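Posted Mar 14, 2025

I've folded clothes for money for a long time, and I've been told twice before that machines were coming for my job. So when Posalance sent round its cheerful note about "teaching days", I read it with one eyebrow up. The aim is a folding arm for the sorting room at Paditz. The method is us, at a table, folding with a gripper in place of our fingers.
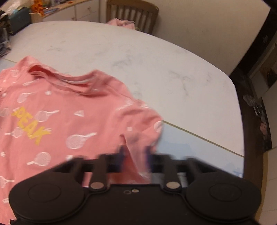 Going for the sleeve with the gripper.

Try it before you call folding unskilled. Two stiff jaws can't feel whether they've caught one layer or two, and my thumbs sort that out without asking me. The target is 3,795 folds by the end of March.
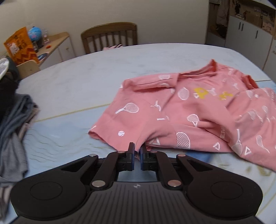

A pinch at the hem, collar still turned up.

What changes for us? The note says we'll be "freed for higher-value tasks" – it doesn't list any. Over at Gaete they got the same promise, and the higher-value task was feeding shirts to the machine, 200 a shift, at its pace. Your breaks go when its breaks go, and it doesn't have any. 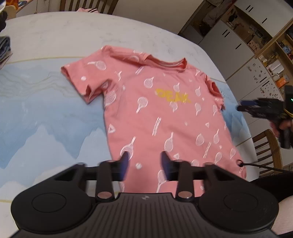
PEAK shirt spread out, two grippers at the table.

I'll grant that my wrists would like less of this work. I just want the hours written down before the arm arrives, and so far I've had 2 leaflets and a mug.

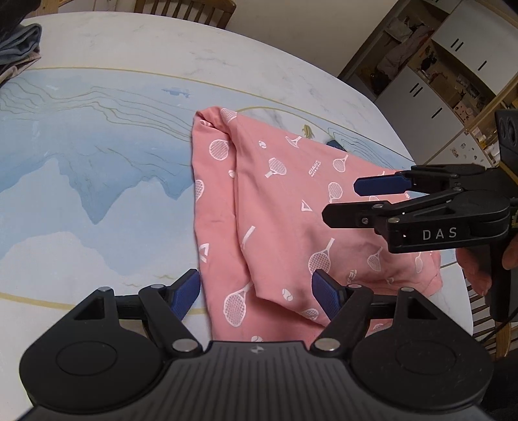 Skostevow reader here. Ours came in last spring and I kept my hours, but the chat at the table went. Get the rota in writing, and ask who fixes the thing when it jams, as with us it was whoever stood nearest.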